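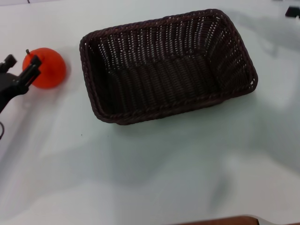 About Parnmont

Parnmont is a training and advisory body for Indigenous cultural governance. We work with First Nations organisations that hold, manage or want to recover control of cultural material, and with the councils, museums and arts bodies that deal with them. We do not represent any nation in negotiations and we do not speak on behalf of communities.

The organisation began as a short course in cultural protocol run out of rented rooms at Hoden. The course still exists. It now runs over 25 weeks, part time, and leads to a certificate recognised by our partner organisations.

What we do

Our work falls under three headings: teaching, protocol drafting and records.

Teaching covers the certificate course and a set of one-day workshops for staff in local government and the arts. Each workshop is led by two teachers, at least one of whom comes from the region where it is held. Class sizes are kept small.

Protocol drafting is done on request. A draft normally sets out who may give consent, how consent is recorded, how it can be withdrawn, and what payment is due for cultural advice. Drafts belong to the community that asked for them. We keep a copy only where we are told in writing that we may.
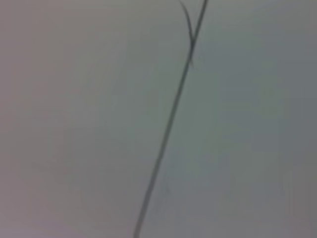
Photo: Parnmont

Records work is carried out through Kistow, our index of agreements on the use of language, song, design and story. Kistow holds 422 entries. It lists the parties, the term and the subject of each agreement, but the full text is held by the parties themselves. Entries are reviewed every six months and closed entries are marked as such - they are not deleted.

How we are run

Parnmont is a not-for-profit company. The board has six seats, and a majority must be held by First Nations directors. Directors serve for three years. The constitution and the yearly accounts can be read at the Hoden office or sent by post.

Income comes from course fees, drafting fees and grants. Fees are waived for community organisations without paid staff. The Midtbø bursary covers travel and lodging for students who live outside the city. Applications for the bursary open in October.

Contact

The office is open from 9.30 am to 4 pm. Requests for a protocol draft should name the organisation, the material concerned and the person with authority to instruct us.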